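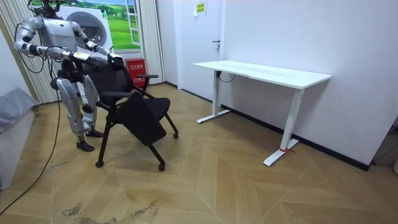

Zelle Ziltell: Einrichtung und Pflege

Stand: März 2019
Verantwortlich: Ekaette Aliyu

Dieses README gehört zum Ordner der Zelle Ziltell. Es beschreibt, wie der Arbeitsplatz für die Aufgabe "Stuhl am Schreibtisch" vorbereitet wird, was vor und nach einer Sitzung zu prüfen ist und welche Reparaturen wir selbst machen. Die Steuerung der Arme ist im Dokument Lodik beschrieben und wird hier nicht wiederholt.

Bestandteile der Zelle

Roboter: humanoid, zwei Arme, an jedem Arm ein Greifer
Möbel: weißer Schreibtisch mit Ausschnitt an der Vorderkante, schwarzer Bürostuhl auf Rollen
Boden: Holzoptik im Fischgrätmuster
Ersatzteile: im Schrank, Fach "Toivonen" (Kabel, Schrauben, Greiferbeläge)
Protokoll: Heft auf dem Schrank, ab August auch als Datei

Raum vorbereiten

1. Schreibtisch an die Wand stellen. Der Ausschnitt zeigt in den Raum. Die Tischhöhe wird nicht verändert, auch wenn jemand zwischendurch daran arbeiten möchte.

2. Den Weg zwischen Roboter und Tisch frei machen. Taschen und Kartons kommen an die hintere Wand.

3. Das lange Kabel hinter dem Roboter auf den Boden legen, so dass keine Rolle des Stuhls darüber fahren kann. Es braucht eine Reserve von 100 cm. Wenn das Kabel gespannt ist, zieht der Roboter beim Vorwärtsgehen dagegen, und der Oberkörper dreht sich ein wenig.

4. Die Kabel an Schultern und Rücken prüfen. Sie sollen locker hängen und dürfen beim Ausstrecken der Arme nicht zwischen die Gelenke kommen.

5. Fußboden fegen. Kleine Steine unter den Rollen verändern den Lauf des Stuhls mehr, als man denkt.

Greifer prüfen

Die Prüfung geschieht in der Bereitschaftsstellung: Der Stuhl steht unter dem Tisch, die Greifer sind vor der Tischkante und halten nichts. An jedem Greifer leuchtet die kleine grüne Anzeige am schwarzen Gehäuse. Wenn eine Anzeige nicht leuchtet, bitte nicht beginnen, sondern zuerst den Stecker am Handgelenk kontrollieren.

Der Stecker wird mit der Hand festgezogen, ohne Zange. Eine Zange hat im letzten Jahr das Gewinde beschädigt, der Austausch hat 14 Tage gedauert. Das Kabel macht vom Stecker einen Bogen nach außen. Dieser Bogen muss bleiben, auch wenn er unordentlich aussieht — mit Kabelbinder am Arm befestigt, ist das Kabel zu kurz für die Drehung des Handgelenks.

Die gelben Etiketten mit Barcode auf der weißen Abdeckung nicht entfernen und nicht überkleben. Vor einem Tausch wird das Etikett fotografiert und die Nummer ins Protokoll geschrieben.

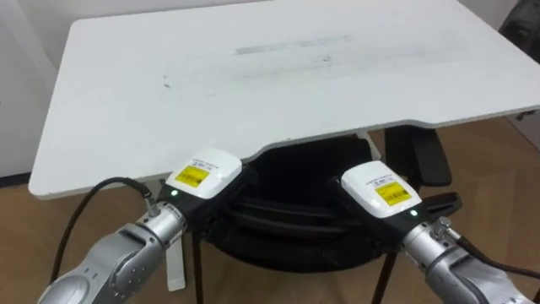
Startposition des Stuhls

Der Stuhl wird mittig vor den Ausschnitt geschoben. Die Armlehnen dürfen den Tisch von unten berühren, aber nicht klemmen. Zur Probe bewegt man den Stuhl einmal mit der Hand heraus und wieder hinein. Wenn er hängen bleibt, zuerst die Rollen ansehen, dann erst die Armlehnen.

Zwischen Greifer und Tischkante bleiben 42 mm Abstand. Das Maß nehmen wir mit der Lehre aus dem Fach Toivonen, links und rechts getrennt. Ist der Abstand auf beiden Seiten verschieden, steht meistens der Roboter schief und nicht der Tisch.

Pflege

Nach jeder Sitzung: Tischplatte ansehen. Graue Streifen mit feuchtem Tuch abwischen, kein Lösungsmittel. Was nicht weggeht, wird im Protokoll notiert, damit man neue Spuren von alten unterscheiden kann.

Nach 280 Griffen: Beläge der Greifer tauschen, immer auf beiden Seiten zusammen. Danach die Öffnung neu einstellen (Ablauf im Dokument Lodik, Abschnitt Nullpunkt).

Jeden Monat: Schrauben an den Armgelenken auf festen Sitz prüfen, Rollen des Stuhls von Haaren und Fäden reinigen, Schrauben der Armlehnen nachziehen.

Nicht selbst reparieren: Gelenke, Motoren und alles unter den Schalen. Dafür bitte bei Adberg anrufen und die Nummer vom Gerät bereithalten.

Griff an der Lehne

Beide Greifer fassen den Stuhl von oben an der Kante der Lehne, einer von jeder Seite. Sie sollen auf gleicher Höhe sitzen. Greift einer tiefer, kippt der Stuhl beim Ziehen leicht und eine Rolle verliert den Kontakt zum Boden. In diesem Fall anhalten, Greifer öffnen, Stuhl gerade stellen und neu anfahren. Während die Greifer geschlossen sind, fasst bitte niemand den Stuhl an.

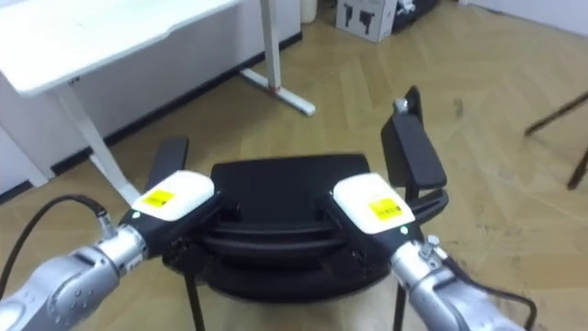 Beide Greifer an der Oberkante des Stuhls, links dahinter der Schreibtisch.

Offene Punkte

Die Markierung für die Füße des Roboters auf dem Boden fehlt noch. Klebeband hält auf diesem Boden schlecht, Vorschläge bitte an Ekaette Aliyu.

Die Lehre für die Tischkante gibt es nur einmal. Nach Gebrauch zurück ins Fach legen.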